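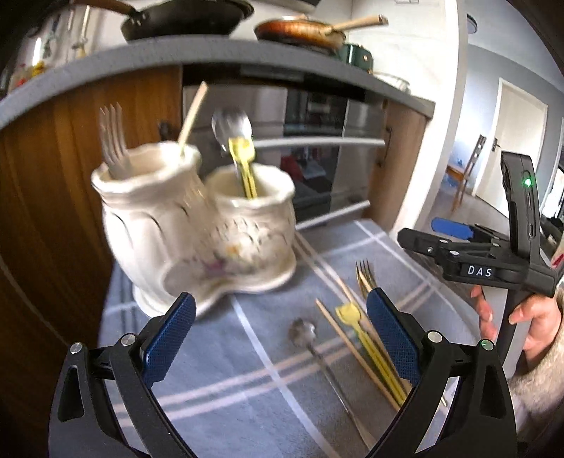
Forks up, please

Hello again from the Brendham kitchen table! I've been sorting cutlery this week (glamorous, I know), and I've fallen for the double holder all over again: two little white china pots joined at the base, with wavy rims and a few painted flowers. Aaliyah Paquette wrote in to ask how I divide things up. Forks go in the tall side, tines up so I can grab the right thing, and spoons go in the short one. Chopsticks wander.

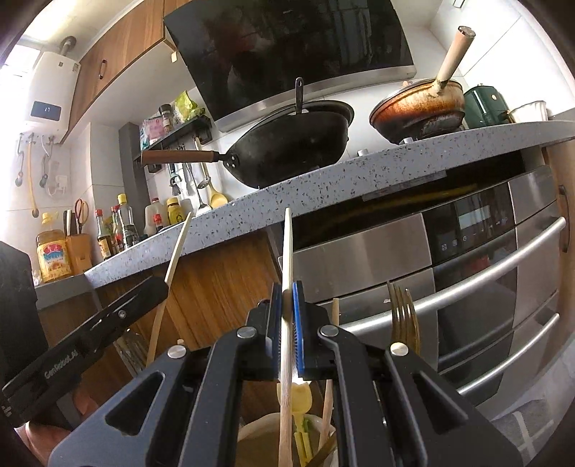 My real trouble is chopsticks without partners. I had a big sort-out in March and still ended up with 7 odd ones, which is maddening. The plain wooden ones live near the stove now, in a round cream pot with a yellow plastic utensil, handy for the wok. Séverine Gautier ties her pairs with kitchen string, and I may try that next!

Filed under: Kitchen & Table, Tidying

Search this site Go

Contact | © Brendham Newsletter | Back to top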